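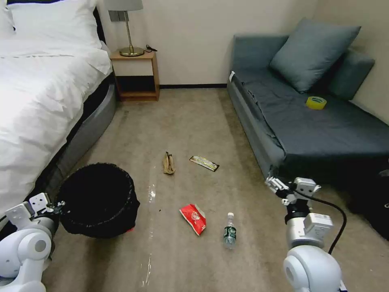 Session 6: Choosing what to pick up next

Last time we got as far as a list of detections. Today is my favourite part of the module, because it's where the software has to make up its mind! We'll use the room tidying task throughout, with two arms, a lined bin and a carpet with litter on it.

6.1 From detections to a task list

The detector hands us labels, masks and a score for each. The planner wants something else: things it may move, things it must leave alone, and places where things can go. In Hadgu (our planning library) these are called movers, keepers and sinks. A bottle on the carpet is a mover. The lamp and the cushions are keepers. The bin is the only sink.

Labels by themselves won't get you there. Take the roll of tape on the sofa seat – small, easy to grip, and exactly the sort of thing a keen planner will throw away. We handle it with a support rule: only objects resting on the carpet become movers. It's a crude rule and I love it. Tsion Alemayehu will show a learned version in the April seminar, trained on 3,000 labelled rooms.

6.2 Ordering the picks

Each mover gets a cost made of three terms:

reach: distance from the nearer gripper
grasp: how unsure we are about the grip points
clutter: how close the neighbours are

Lowest cost goes first, then everything is scored again from a fresh view. Please do rescore! Dragging one wrapper can shift its neighbour, and old masks go stale very quickly.

6.3 Thin, crumpled things

A bottle has a shape you can fit a cylinder to. A wrapper has no such manners. We sample 800 grip pairs on the mask, drop any that would put a fingertip below the carpet plane, and keep the pair with the best edge support. Gripping near one end is fine, but the free end then hangs down, so the lift height must allow for it before the arm crosses the bin rim.
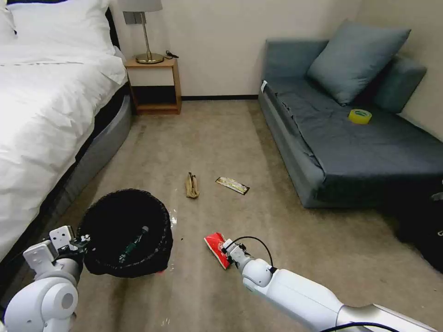 Figure 6.2. Red and white wrapper held at one end, just above the carpet. The peel and the bar wrapper are still on the floor.

6.4 Two arms, one bin

Both arms want the space over the bin, so Bruvent gives it a lock. An arm asks for the lock before crossing the rim and gives it back once clear. Try running without it in the simulator – very instructive.

Exercise (hand in to Hawi Beyene)

Add a fourth cost term that favours objects near the bin. Run both versions on the Skernolton logs and say where the order changes, and why.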